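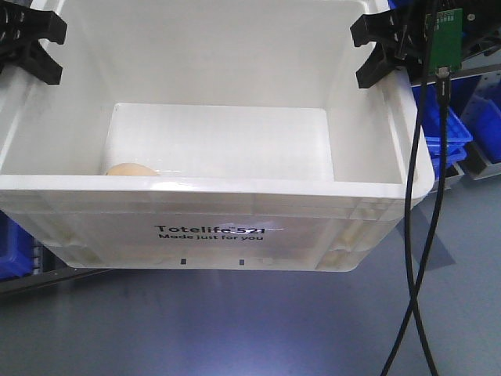 Olwood, December

The Cundunik tote handler is on our demo floor all month, and the open day on Sunday was the busiest we've had! Two black clamps take hold of a white Totelife bin by its rim, one at each upper corner, so there's nothing to bolt on and no special tote to buy. Rania Smadi ran the station from 10 a.m. and let visitors pick what went inside (small, rounded things were the favorite).

Cundunik tote handler, two-clamp version
Order no. 1498
Demo visits: ask for Delia Sima, Hall 7
Next open day: Sunday, doors at 10 a.m.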